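Fitting a cycle helmet: what the cradle does

Most helmet returns are fitting faults. Of the 794 helmets sent back to Flotix last season, 108 had a damaged part. The rest were intact and had been sold in the wrong size or never adjusted.

Olesia Kobzar, who runs the fitting bench at the Cumton cycle shop, starts with a tape measure above the eyebrows and ignores the rider's stated size. The shell should sit level, two finger widths above the brow, before the rear dial is touched.
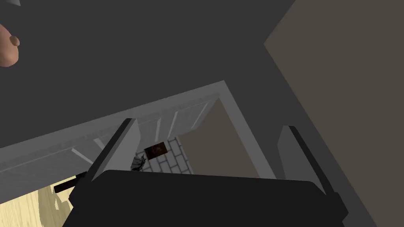
Open compartment between the gripper fingers. Simulated view.

The dial closes the cradle, a plastic band that grips below the widest part of the skull. It takes up small differences only. If it needs more than half its travel, the shell is too large. Many cradles also move up and down on a row of pegs, and riders with long hair often need the lowest one.

Straps come next. The side buckles should meet just under each ear, and the chin strap should admit one finger – two is too loose for descending.

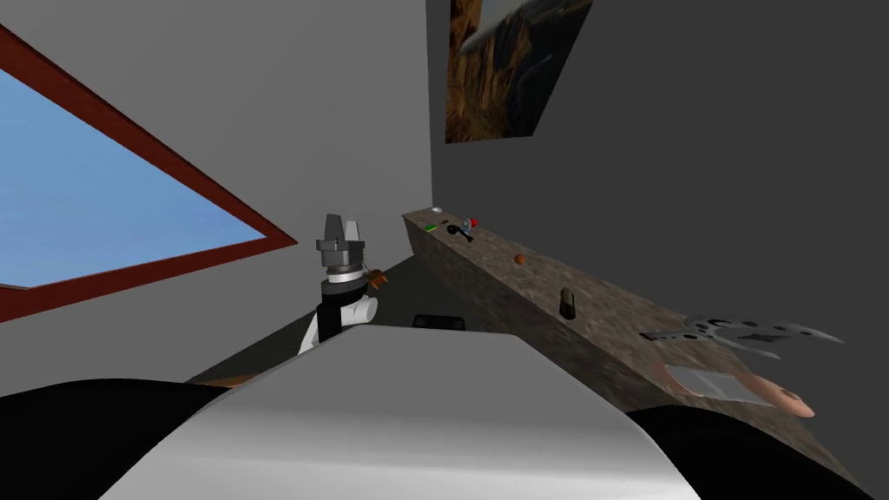 Over the white torso, with one arm raised. Simulated view.

Weight matters less than buyers expect. Vitalii Lysenko rode the Sorkov road model for 82 hours between December and the spring and found its mass of 769 g, heavy for a road lid, noticeable only on long climbs. Poor venting at the brow troubled him more.
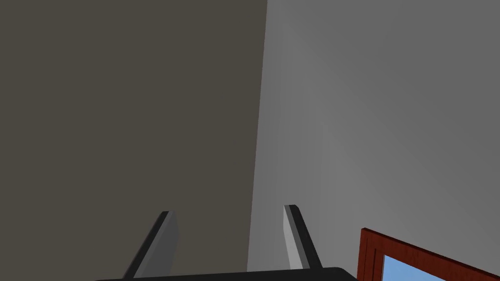
Gripper with its two fingers apart. Simulated view.

Pads wear out before shells do. Wash them by hand in cool water and replace them once the foam stays flat. A helmet that has taken a knock should be replaced whole, even where no crack shows.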